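Section 4: Floors and rugs

This section covers the hall, the kitchen passage and any room where a rug lies on tile. Read it together with Section 3 (Dusting and surfaces), as dusting always comes first. Floors are done last, after the shelves and sills, and before the bins go out.

4.1 What you need

One soft broom or the vacuum cleaner with the hard floor head fitted
One flat mop with two clean pads
One bucket, marked on the inside at the 7 litre line
Leltach neutral floor cleaner
A dry cotton cloth
A wooden spoon handle or similar blunt stick for the joints

Spare mop pads are in the tall cupboard, second shelf. If there are fewer than two clean pads left, tell Yaryna Tkachenko before you start and she will put a wash on.

CAUTION: Do not use vinegar, descaler or bathroom spray on the floor. Acid products eat into the grout, and the damage does not come out.

4.2 Clearing the floor

1. Move shoes, bags and light furniture off the tiles. Lift chairs, do not drag them.
2. Pick up anything small by hand. Coins and screws rattle about in the vacuum hose and can scratch the glaze.
3. Fold the rug back on itself from the edge nearest the door, then roll it towards the wall. Keep the roll loose. A tight roll leaves a ridge in a woven rug that takes days to drop.
4. If the rug is heavy, two people should carry it. Lay it over the rail outside, back side up, and leave it there until the tiles are dry.

Note: For a quick clean between full cleans, the rug can stay where it is. Work up to its edge with a dry pad only, and leave a hand's width of tile unmopped beside it.

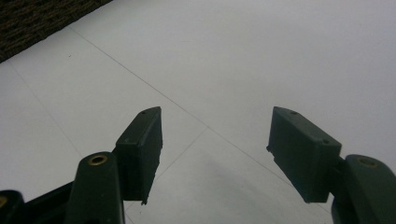
Fig. 4-1. White tiled floor, with dark brown woven rug at the corner.

4.3 Sweeping and mopping

1. Sweep or vacuum the whole floor, starting at the far wall and working back to the door. Go along the joints first and then across them.
2. Fill the bucket to the line with warm water. Add one capful of cleaner. More than this leaves a film, which shows up badly on pale tiles.
3. Wet the pad and wring it until it no longer drips.
4. Mop in strips the width of the pad, overlapping each strip a little. Turn the pad over when the first side looks grey.
5. Change the water when you can no longer see the line in the bucket – usually once per room.
6. Go over the floor again with the second pad and clean water, no cleaner.
7. Dry any puddles near the skirting with the cotton cloth.

CAUTION: Wet tiles are slippery. Keep children and pets out of the room until the floor is fully dry, and open a window if the weather allows.

4.4 Marks and stained joints

Black heel marks come off with a dry cloth and a little pressure. For sticky spots, lay a warm damp cloth over the place for a few minutes and wipe.

For stained joints, wrap the cotton cloth over the end of the stick, dip it in the bucket and rub along the joint in one direction. Rinse and look again once dry. Do not use a knife or a wire brush.

If a tile is cracked or sounds hollow when tapped, leave it alone and write it in the repairs book. Ivan Tkachuk checks the book every May and orders replacements under stock number 933.

4.5 Putting the rug back

1. Check that both the tiles and the back of the rug are dry to the touch.
2. Shake the rug outside, never over the clean floor.
3. Unroll it from the wall towards the door and smooth it from the middle outwards with your hands.
4. Press down each corner. If a corner lifts, turn it under for an hour with a book on top, then lay it flat again.

Rinse the bucket and hang the used pads over its rim to dry before they go in the wash basket.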